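Home Talks Workshops Notes Contact

Last updated: October 2021

Lighting an older kitchen without tearing out the ceiling
Speaker notes - evening talk, Bramska hall
Mireille Issa

Start on time. Lights full up for the first part, then ask Hussam to kill the overheads when I get to the section on shadows.

Opening. Most people call me after the cabinets are in. By then the ceiling is closed, the painter has been paid, and the only light is one fixture in the middle of the room. Tonight is for those people. If you are still at the planning stage, you have more choices, and I'll take those questions at the end.

Ask for hands: who has a single ceiling light? Who has fluorescent tubes? Wait for the answers, don't rush this.

The problem with one light in the center. You stand at the counter with your back to it. Your body blocks it. A brighter bulb makes a darker shadow on the board you are cutting on, and it puts glare on everything behind you. I had a client on Jadis Street who went up in wattage three times before she phoned.

(Hussam - overheads off now. Desk lamp behind me, then desk lamp in front. Leave each one on long enough for the back row to see.)

Three jobs for light. General light gets you across the room. Task light goes on the work. The third kind is for looks, and it comes last in the budget. Spend on the task light first.

Under-cabinet strips. Mount them toward the front edge of the cabinet, facing back at the wall. People put them at the back because the outlet is there. Then the wall is bright and the front of the counter isn't. If the counter is polished stone you will see every little dot reflected in it, so get a strip with a frosted cover.

Plug-in or wired. Plug-in is fine for renters and for anyone who wants it done this weekend. Wired needs an electrician and, in most towns, a permit. Say this clearly. Last April somebody went home and opened up a junction box on the strength of my talk.
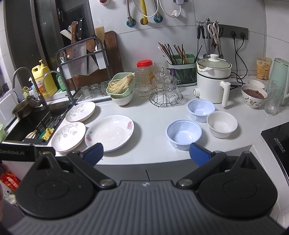 Sinks get forgotten. In the daytime the window does the work, if there is one, and people plan as if it were always noon. A small fixture directly over the bowl on its own switch is enough. Aim for some 300 lumens there, more if the walls are dark. If there is a shelf or a rack over the sink, check where its shadow falls before you drill. Hold a flashlight where the fixture would go and look down.

Color. Bulbs are sold by color temperature and the number is on the box. Lower is yellower. Pick one and use it in the whole room. The mix of old yellow and new blue is what makes a decent kitchen look like a garage. Pass the two sample boards around here and get them back - the last pair never came home.

Dimmers. Not every LED works on every dimmer. Flicker or a buzz at the low end usually means a mismatch. Buy one bulb, try it, then buy the rest.

Costs. Use the Mansour job, they said I could. Galley kitchen, 23 feet of under-cabinet strip in total, one fixture over the sink, one dimmer. $695 with the electrician. They kept the old ceiling fixture and changed the bulb. The Bredeck house cost a good deal more, mostly patching plaster, so mention it only if somebody asks about recessed cans.

If time is short, skip toe-kick lights. If there is plenty of time, skip them anyway unless asked.

Questions. Likely ones: open shelves with nothing to mount a strip to (use a wall-mounted swing arm), battery puck lights (all right inside a pantry, tiresome over a counter), pendants over an island (hang them so you can see the person across from you).

Repeat each question into the microphone. Handout is on the table by the door. Have to be out of the hall with chairs stacked by 9:30.

Related
Choosing a range hood for a low ceiling
Painting cabinets: what to do with the hinges
Outlets on an island - notes from the spring workshop
Floors that can take a dropped pan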